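Home Shop Care Oils Contact

Sugden Hard Oil for Tables and Worktops
Reading time: 2 min
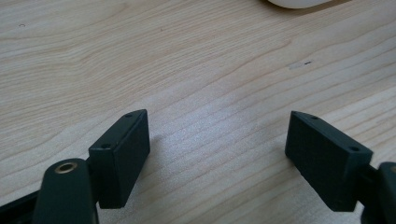
Volkan Gündoğdu wrote to us in November that he put the second coat after one night only, and his table stayed sticky for a week. Please give it 20 hours between the coats, also when the room is warm.

Sugden is a clear oil for indoor wood. It goes into the surface and leaves a low shine, so you still feel the grain under your hand. We fill it in Sovcombe in cans of 300 ml and 3000 ml. The small can is enough for one dining table with two coats.

How to use
Sand the wood along the grain and remove all dust. Stir the can well, do not shake it. Put a thin coat with a cotton cloth, wait 15 minutes, and wipe off everything that the wood did not take. Used cloths can catch fire by themselves. Lay them flat outside to dry, or keep them in water in a closed metal can.

Pale woods
On ash and birch the oil brings a slightly warmer color. If you wish to keep the wood very light, ask for Sugden 128, which has a little white pigment. Try it first on the underside.

Not suitable for outdoor furniture or for wood with old varnish. For floors, please see Onier.

Questions about an order: write to Canan Akyol at the Sovcombe shop. She answers in the mornings.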